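Nivard Wallet Support
Ticket: Withdrawal shown as complete, funds not received
Status: Resolved
Product: Nivard desktop wallet
Opened by: Talha Awan
Assigned to: Vesna Kelmendi

Talha Awan, 09:14
I sent 685 USDT from my Nivard wallet to my deposit address at Waketti on Saturday evening. Nivard marks it as complete. Waketti shows nothing, not even pending. I have restarted the wallet twice and cleared the cache as the help page suggests. Same result. My balance in Nivard has gone down by the full amount plus the fee.

Vesna Kelmendi, 09:52
Hello Talha,
Please send the following:
- the transaction hash from the History tab
- the network you picked on the Send screen
- the network Waketti shows next to your deposit address
Do not send your recovery phrase or private key to anyone, including us.

Talha Awan, 10:20
Hash sent through the secure form. The network in Nivard was Polygon. On Waketti the page says Ethereum (ERC-20). The address starts and ends with the same characters in both places, so I assumed it was fine.

Vesna Kelmendi, 10:41
Thank you. I found the transaction. It was confirmed on Polygon and the tokens are at the address you entered. Waketti is watching that address on Ethereum only, so the deposit has not been picked up by their system.

The same address can exist on both networks. The tokens have not been lost, but Waketti holds the key to that address and we cannot move them or reverse the transfer from our side.

Talha Awan, 10:48
So why does the wallet say complete? There was no warning.

Vesna Kelmendi, 11:05
The status refers to the network confirmation and does not check the receiving exchange. I agree the wording is unclear. I have passed this to Kai Voß on the desktop team.

Next steps:
1. Log in to Waketti and open Help, then Missing deposit.
2. Choose "Sent on a different network".
3. Enter the hash, the amount and the token.
4. Attach a screenshot of the Nivard History entry with the network visible.
5. Note the case number and add it here.

Please do not send a second test amount to the same address in the meantime.

Talha Awan, 11:37
Done. The form would not accept the first screenshot, it said the file was over 2000 KB. I cropped it and it went through. They quote a recovery fee of 80 USDT, taken from the amount. Is that normal?

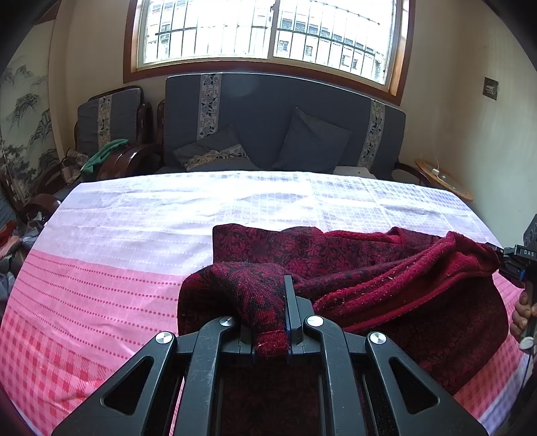 Vesna Kelmendi, 12:10
Exchanges set their own fees for this and we have no say in them. Check that the fee is listed on their fees page while you are logged in. If anyone contacts you by email or chat and asks you to pay it up front to a separate address, do not pay, and forward the message to us.

Talha Awan, 12:26
It is on their fees page. Accepted.

Kai Voß, 15:30 (internal note, made public)
Reproduced on the current desktop build. When the last used network is Polygon, the Send screen keeps it selected after a new address is pasted in. The network name is shown in small grey text under the fee. Logged as bug 167. Proposed change: clear the network whenever the address changes and make the user choose again. Status label to read "Confirmed on Polygon" in place of "Complete".

Talha Awan, 16:02, four days later
Waketti has credited 605 USDT. You can close this.

Vesna Kelmendi, 16:15
Thanks for letting us know. Closing as resolved. Bug 167 stays open with the desktop team and the change is planned for the July release.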